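The Plain White Form
At the MacPherson Workroom in Dranley, a course in tabletop objects begins with shape and leaves color for later

Mar 29, 2024

The MacPherson Workroom occupies the second floor of a former seed warehouse on the east side of Dranley. It has taught evening and weekend courses in household design for most of its existence, and its reputation in the region rests chiefly on chairs. This spring the institution is giving its longest run of floor space to smaller things. The exhibition Instead, which opens in the ground-floor gallery next week, presents vases, candleholders, lamp stems, bookends and other objects made to stand on a table.

The work comes from the Tabletop Course, introduced in January of last year under the direction of Annick Lavoie. Ms. Lavoie trained as a cabinetmaker and later worked in store display, and she brings to the course a strong interest in how an object holds its place among others.

"A vase is bought in a store, where it has a shelf to itself and a light over it," she said. "Then it goes home and stands between the mail and the fruit. Our participants design for the second place."

The course runs for two terms. During the first, no color is permitted. Participants produce forms in white or off-white with a matte finish, and each form must be tall enough to be read from across the room. Glazes, wood stains, metal fittings and printed decoration are held back until the second term, and a participant who wishes to introduce them sooner must present the case in writing. Four requests were made in the first year. One was granted, for a reading lamp whose designer has low vision and needed a dark band at the switch.

The rule has a practical purpose. On a matte white surface, changes in direction show clearly. A side turned from the window goes gray, a side turned toward it brightens, and the line between the two tells the maker whether the edge is straight. A fault that would pass unseen under a patterned glaze is plain within a few minutes.

It is also a matter of cost. First-term forms are made from whatever the participant can work most easily, including card, plaster, foam and basswood. The material allowance per participant is modest, and the course office prefers that it be spent on several attempts. The finished pieces in Instead were preceded by a large number of trial forms, most of which were taken apart for reuse. A selection of those that remain will be shown on a low shelf along the north wall.

The workroom itself has been rearranged for the course. The long benches that served the chair program were moved to the rear, and wooden tables of domestic height now stand in the area nearest the windows. Desks used for drawing and correspondence are placed behind them. Brayden Girard, who manages the space, regards the height of the tables as the most important change.

"A workbench brings the object up toward your face," Mr. Girard said. "At a dining table you look down on it. You see the top first. A good many forms that looked fine at the bench looked heavy once we moved them."

Moving the tables was less simple than it sounds. The floor slopes toward the old loading door, and tall pieces with small feet made the slope evident at once. The legs of each table have been fitted with adjustable glides, and the tabletops are checked with a level at the start of every session. Mr. Girard keeps a record of the adjustments in a notebook by the sink. The table closest to the radiator is corrected more often than the others, and he has recommended that it be replaced before the fall.

Participants are drawn from a wide range of occupations. The present group includes a dental technician, two retired teachers, a baker and a surveyor. Enrollment is limited, and tuition for both terms is $800, with a reduced fee of $175 for residents of the county who qualify for assistance. The fees do not cover the full cost of instruction. The balance is met by an endowment from the MacPherson family and by the sale of the workroom's own line of shelf brackets.

Lise Kowalchuk joined the course in its first year and has three pieces in the exhibition. Her subject was the upright, by which she means any object considerably taller than it is wide. She began with a column of even thickness, found it dull, and turned to a taper. The usual practice is to place the wide end at the bottom, where it gives stability. Ms. Kowalchuk reversed it.

"With the narrow end down, the table stays open," she said. "There is room for a plate beside it. The form only takes up space higher, where the table is not being used."

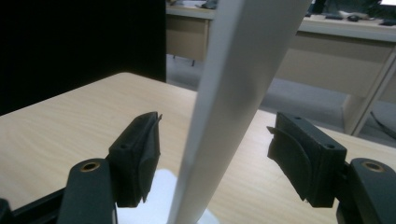 The difficulty with such a form lies in the foot. A narrow end carrying a wider one will tip unless weight is added low down or the contact with the table is made broader. Ms. Kowalchuk tried both. A weighted core proved reliable but made the piece unpleasant to lift, and a broad disk at the bottom gave it the look of a coat stand. She settled in the end on a thin square plate for two of her three exhibited works, and left the third to be held in a shallow tray.

The faces presented a separate question. A perfectly round taper catches light softly all the way around, and it can be hard to tell from a distance which way it is turned. Slight flats, cut so gently that they are more easily felt than seen, give it a front and a side. In her notes for the catalog, Ms. Kowalchuk records that she widened and narrowed these flats over a period of eleven weeks before she was satisfied.

Francine Robichaud, whose work is shown in the adjoining bay, took the opposite approach. Her candleholders are low and wide, and they are intended to be moved about during a meal. She tested them at her own table over the winter holidays, where it was found that guests preferred to push them by the rim than to pick them up. The undersides were then lined with felt. The candleholders are among the few works in the exhibition that have gone into production, in a small run made by Flustano, a workshop in the next county.

The relationship with Flustano is new. Under the agreement, the workshop may choose up to two designs each year, and the participant retains ownership of the drawings. Raymonde Lachance, who chairs the Tabletop Course's review panel, stressed that production is not a measure of success in the course.

"Most of these objects will exist once, in one house," Ms. Lachance said. "We would like them to be right for that house."

The panel meets at the close of each term. Pieces are not judged on plinths. Each is set on a table with ordinary things, such as a stack of books, a pitcher and a folded newspaper, and the panel sits down around it. Discussion is limited to fifteen minutes a piece. Participants are invited to remain in the room but are asked to speak last.

The exhibition follows the same arrangement. Visitors will find seven tables, each laid for a different use, including breakfast, letter writing and mending. Chairs from the older program are provided, and the public is welcome to sit. Objects may be touched, with the exception of the plaster forms on the north shelf.

The gallery has recently been repainted and its lighting replaced, at a cost of $3,630. Last year's chair exhibition drew 3,591 visitors, a record for the building, and the staff expects a smaller attendance this time. Opening hours have been extended on two evenings a week to allow those who work in town to attend.

Applications for the next Tabletop Course will be accepted at the workroom office after the exhibition closes. Applicants should bring one object from their own table, together with a drawing of it made from above.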